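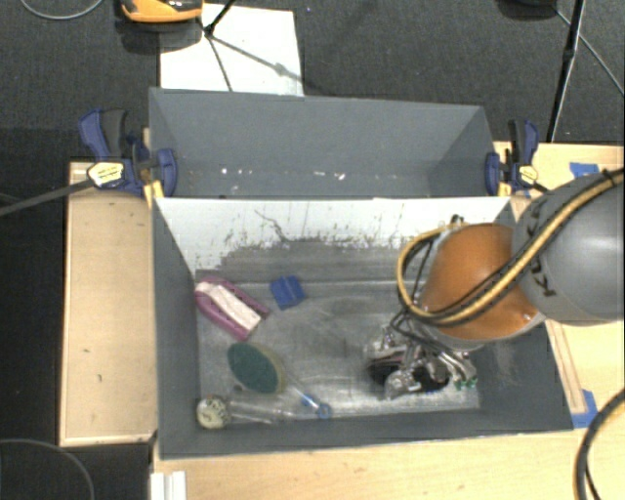

Abbildung 2: Der Arbeitsplatz mit Quell- und Zielbehälter, Greifer im vorderen Behälter.

4.2 Greifen am Rand: was wir gemessen haben und was mich daran überrascht hat

Ich gebe es gleich zu: Als Leonor Ramalho und ich mit den Versuchen in Gouveia angefangen haben, hielt ich den Behälterrand für ein Nebenthema. Unser Verfahren (wir nennen es Plistemby, der Name stammt noch aus dem ersten Antrag und ist irgendwie hängen geblieben) sollte ja vor allem mit durchsichtigen und glänzenden Teilen besser klarkommen als die Grundvariante Grosik. Die Wände waren für mich einfach da. Dann haben wir die Fehlversuche aus der Vorstudie sortiert, und siehe da, ein sehr großer Teil lag in dem schmalen Streifen direkt an der Wand!

Also haben wir den Versuch umgebaut. Wie in Abb. 2 zu sehen, stehen die beiden grauen Behälter direkt hintereinander, der Arm kommt von der Seite. Der vordere Behälter ist die Quelle, der hintere das Ziel. Die losen Teile in der Abbildung liegen alle in der linken Hälfte, darunter ein ovaler Schwamm oder Scheuerpad, ein durchsichtiger zylindrischer Gegenstand und ein schmales Teil mit blauer Schlaufe am Ende. Solche einseitigen Anordnungen wollten wir unbedingt im Datensatz haben, denn in vielen Arbeiten werden die Objekte vor jedem Durchgang hübsch in der Mitte verteilt, und damit verschwindet genau der Fall, der uns interessiert.

Ein Wort zu den Klemmen, weil ich auf der letzten Projektsitzung danach gefragt wurde. Sie sitzen links und rechts am hinteren Behälter. Ohne Klemmen wandert der Aufbau bei Wandkontakt jedes Mal ein kleines Stück, und nach einer Stunde stimmt die Kalibrierung nicht mehr. Wir haben im Juni fast eine ganze Messreihe weggeworfen, bis uns das aufgefallen ist. Seitdem wird vor jeder Reihe nachgezogen und neu eingemessen.

Insgesamt haben wir 1522 Greifversuche aufgezeichnet. Ein Versuch beginnt mit dem Tiefenbild des Quellbehälters und endet, sobald das Objekt im Zielbehälter losgelassen wurde oder der Greifer leer zurückkommt. Als Erfolg zählt nur, was wirklich drüben ankommt. Teile, die unterwegs herunterfallen, haben wir als Fehlversuch gewertet, auch wenn das bei den schweren Stücken manchmal weh tat. Für den direkten Vergleich der beiden Varianten haben wir außerdem 100 Ausgangslagen festgelegt und jede davon einmal mit Grosik und einmal mit Plistemby abgearbeitet. Die Lagen wurden von Hand nachgelegt, mit einem halbtransparent eingeblendeten Referenzbild auf dem Monitor. Das ist mühsam und nicht auf den Millimeter genau, aber ich traue diesem Vergleich deutlich mehr als den frei gemischten Durchläufen.

Der eigentliche Unterschied zwischen den Varianten ist schnell erzählt. Grosik bewertet Greifpunkte nur nach der lokalen Tiefenkarte und verwirft alles, was dem Rand zu nahe kommt. Plistemby schätzt zusätzlich, wie viel Platz die Finger beim Schließen brauchen, und darf den Greifer so drehen, dass er an der Wand entlang statt gegen sie arbeitet. Findet sich gar kein brauchbarer Griff, schiebt der Arm das Objekt erst ein Stück Richtung Mitte und schaut noch einmal hin. Dieses Schieben war Leonors Idee, und ich war anfangs dagegen (zu langsam, dachte ich).

Im Vergleich über die festgelegten Lagen hat Plistemby 31 Objekte mehr abgelegt als Grosik. Der Gewinn kommt fast vollständig aus den Randlagen, in der Mitte liegen beide Varianten so dicht beieinander, dass ich daraus nichts ableiten möchte. Bei weichen Teilen hilft vor allem die Drehung des Greifers. Bei flachen, glatten Teilen bringt das Schieben am meisten, und der Zeitverlust ist kleiner, als ich befürchtet hatte, weil ein Fehlgriff mit anschließender Wiederholung eben auch Zeit frisst.

Nicht gelöst sind die durchsichtigen Objekte. Die Tiefenkarte hat dort Löcher, und auf einem grauen, verkratzten Boden lässt sich aus dem Farbbild auch nicht viel retten. Wir hatten kurz überlegt, den Boden dunkel auszukleiden, haben es aber gelassen. In einem echten Lager sind die Behälter nun mal zerkratzt, und unser Partner Gunum hätte uns für einen geschönten Boden vermutlich ausgelacht! Plistemby greift solche Teile manchmal trotzdem, meist dann, wenn ein gut sichtbares Nachbarobjekt die Höhe verrät. Verlassen würde ich mich darauf nicht.

Eine Einschränkung noch: Alle Zahlen in diesem Abschnitt stammen von einem einzigen Arm und einem einzigen Greifer. Wie weit sich die Platzschätzung auf schmalere Finger übertragen lässt, prüfen wir gerade, die ersten Ergebnisse stehen in Abschnitt 5.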